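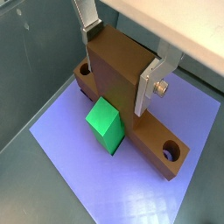 Saisie d'une pièce en T inversé avec une pince parallèle à deux doigts

Niveau : intermédiaire. Prérequis : bras monté, pince référencée, arrêt d'urgence testé.

La procédure décrit le réglage de la prise et de la dépose d'une pièce à semelle percée dans le bac de l'atelier Lalano. Elle s'applique au contrôleur Brekovis et au script de séquence Ditau, version de mars.

1. Repère de travail

Définir l'origine sur le fond du bac, axe Z vers le haut. Relever les parois avec le palpeur et saisir les limites dans la configuration. Conserver une marge de 20 mm entre le carter de la pince et chaque paroi.

2. Orientation des doigts

La prise se fait sur le montant, jamais sur la semelle. Aligner l'axe de fermeture sur la petite dimension du montant, puis régler la hauteur pour que les extrémités des doigts restent au-dessus du fond en fin de descente.
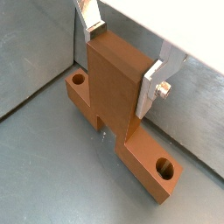
Fig. 2. Serrage en partie haute du montant, semelle sur le fond du bac.

3. Paramètres de départ

hauteur_approche = 300
seuil_effort = 356
vitesse_descente = 20

Le seuil d'effort est exprimé en unités brutes du contrôleur (pleine échelle : 1027). Si la pièce pivote au levage, augmenter le seuil par petits pas et vérifier l'état des patins. Ne pas compenser par la vitesse.

4. Approche verticale

Ouvrir les doigts avant la descente. L'écartement doit laisser passer le montant avec du jeu des deux côtés. Contrôler l'alignement en vue latérale, à l'arrêt, avant d'autoriser le mouvement suivant.

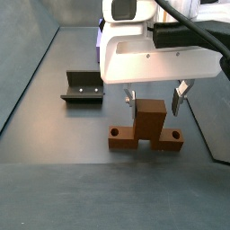 Atelier Lalano – Équipe Robotique et automatismes

Une pièce légèrement de biais reste acceptable tant que les deux doigts encadrent le montant. Au-delà, corriger la rotation du poignet dans le script et reprendre au point 2.

5. Dépose

Descendre jusqu'au contact, attendre la stabilisation de la mesure d'effort, ouvrir, remonter à la verticale. Tout dégagement latéral avant la remontée complète est à proscrire.

Rédaction : Sylvain Lacroix. Relecture : Melati Jugah.
Mise à jour : 18 nov. 2020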